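Workshop > Notebook > Film restoration

Filed under: Bench notes, Sound, Small gauge

October, after lunch

Back on the Bendari picture, reel two, and I'm happy to say the shrinkage is nowhere near as bad as I had feared when the cans came in from Mostinville smelling like a fish and chip shop. I put the gauge on it at the head, the middle and the tail, and it will go over the soft rollers without any trouble. Reel one is still sitting in its vented box and can stay there a while longer, poor old thing.

For whoever picks this up after me: the title card says "Akpan and the Ferryman", but the cans and the dope sheet both say plain "Akpan". I've catalogued it under the longer title with a cross-reference. The lead actress is the same woman who plays the schoolteacher in the Viltuletti short we did in autumn, and she's wonderful in this, very still, letting everybody else in the ferry scene do the shouting. I stopped the bench twice just to look at her, so the log will show a gap and that's my doing.

Repairs so far: 9 splices remade, all of them old cement joins that had gone brittle and curled at the corners. One of them had a bit of somebody's cardigan in it, I think — a little tuft of green wool, now in an envelope in the can. Two torn perforations near the market scene, patched both sides. The colour has drifted to pink through the whole reel but the shadows are holding on better than I expected, and I have hopes for the night crossing once we get to grading.
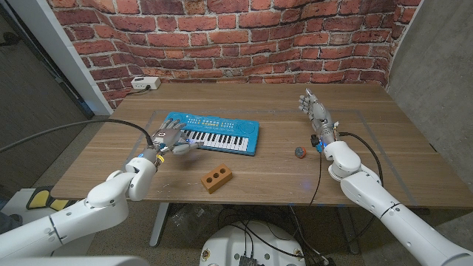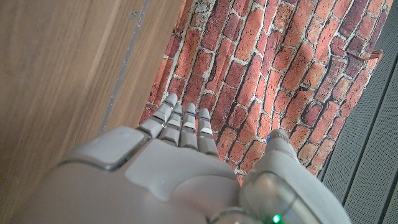
Ekene Wike

Sound next. The track is on separate magnetic stock, and it had wandered 96 frames ahead of the picture by the time the ferry docks. I spent a good part of the morning blaming the machine before I noticed that somebody had cut the drum sequence out of the picture and left it in the sound, which explains the whole business and also why the wedding guests seem to be dancing to nothing. The missing shots might be on the short roll marked "trims", and I'd dearly love them to be. It's some 1,140 feet, wound emulsion out, no leader.

Please don't run the trims roll on the big bench until I've put leader on both ends. I've left it on the second shelf with a yellow tag.

Still to do:
 — leader on the trims roll, then look for the drums
 — ask Mostinville whether they kept a script or a cue sheet, even a scrappy one
 — second pass of cleaning on the tail of reel two, still some mould by the end titles
 — order more perforated tape, we're down to the last roll and it's the stiff kind

Kettle's been descaled, by the way, so the tea should taste like tea again. Back to the splicer at four.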